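Huresance Guest House: Towels, Laundry and Other Burning Questions

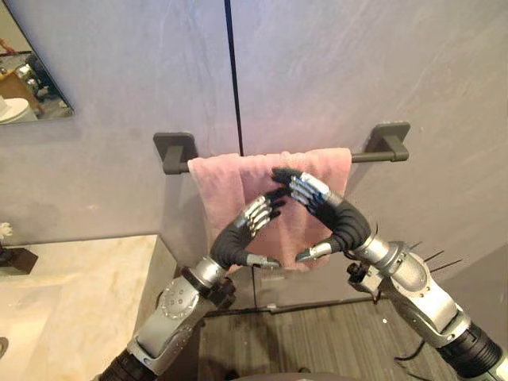 How often do you change the towels?
Every 3 days, or sooner if you leave them on the bathroom floor. A towel on the bar stays put.

Can I have extra ones?
Sure. The first two are free. After that we start to wonder what you're doing in there, but we'll still bring them.

Can I take a towel to the lake?
Please don't. Ask at the desk for a lake towel. They're older, thinner and have already given up on looking nice.

Is there a washing machine for guests?
Two of them, in the basement, next to the boot rack. A wash costs 3 dollars and takes 12 quarters' worth of patience to load, as the coin slot dates from another age. Dryers are free — and priced fairly for how well they dry.

I left something behind. Now what?
Call extension 389 and ask for Vitalii Pavliuk. He keeps lost items until the end of March, then they go to the thrift store. Single socks go sooner.

What time is quiet time?
From 10 p.m. The pipes haven't agreed to this, but everyone else has.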